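Notebook, textile bench, Wustamus
23/05/2026

Continue with the folding of the small cloths for the Bovivero order. Yesterday I washed the second lot and left it on the rack overnight. This morning all were dry, but the hems pulled in a little on the short sides. I did not iron. In March we ironed first and then the folded edge was too sharp and the cloth opened by itself in the box, so I keep it without iron now.

Weight on the kitchen scale before folding: 300 g for the stack of the thin quality (Soka), 500 g for the stack of the thick quality (Ansah). Same number of pieces in both. The thick one feels nicer in the hand but it makes a fat fold, and this is the whole problem with the box.

Method as I do it now. Lay the cloth flat with the label side down. Fold long side to long side, press with the flat hand from the fold outward. Then again in half. For the last fold I do not press, I only bring the edge over and let it be round. When I press the last fold, the layers slide and the inside one comes out at the corner like a tongue. I tried to push it back with a ruler and made it worse.

Surface: the wooden table is not good for this. The cloth catches on the grain and I have to lift it each time to turn it. A smooth top is much better, you can turn the cloth with two fingers and the corners stay where they are. Wipe it first, lint from the gray felt is everywhere this week and shows on the light colors.

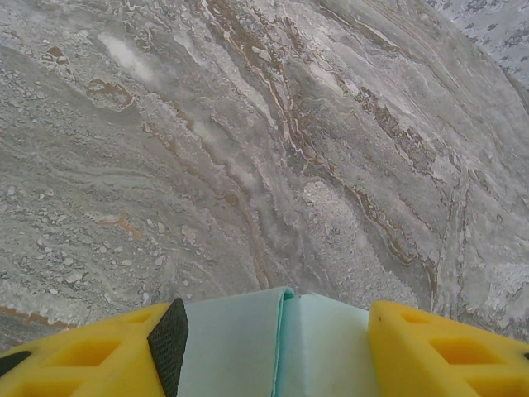 About the holding of the fold. If you pinch near the rounded edge the layers stay together, but the two sides do not behave the same, one wants to roll over and the other stays straight. I think it is from the direction of the weave. To check: cut one spoiled piece in two, turn one half by a quarter and fold both. If the roll changes side, it is the weave. If not, it is my hand.

The pale green ones I find the hardest to judge. In the light from the window the color goes almost to white and I do not see if the edges are even. With the lamp from the side it is better, the shadow shows the step between layers. Please somebody move the lamp back after using it, the clamp is on the left shelf.

Box test. Inner height of the box is 25 mm. Thin quality goes in with the lid closed and no pressure. Thick quality closes only when I push, and after lunch the lid had lifted on one side. I put 4 boxes on top of each other with the thick quality inside and the stack was leaning. I will not send it like this.

What could be done:
- fold the thick one in three instead of twice in half. Flatter, but longer, must measure if it fits the length of the box
- ask Bovivero if they accept a higher box (they said no in March, but that was for the other size)
- put the thick ones in paper band and no box. It looks good in my opinion, and one can feel the cloth in the shop

I made one trial of the three-part fold. Result is flat but the open edge lies on top and looks untidy. Tried it the other way with the open edge below, better. Needs a longer hand movement and I lost the corner two times. Maybe with practice.

Paper band: used the leftover brown strip, glued with the stick. The glue made a small spot on one cloth — put it in the spoiled pile. Next time glue the band first around a piece of card and slide the cloth in after.

To do: weave test with the spoiled piece. Measure box length. Order more glue sticks. Write to Bovivero before the carton order is closed.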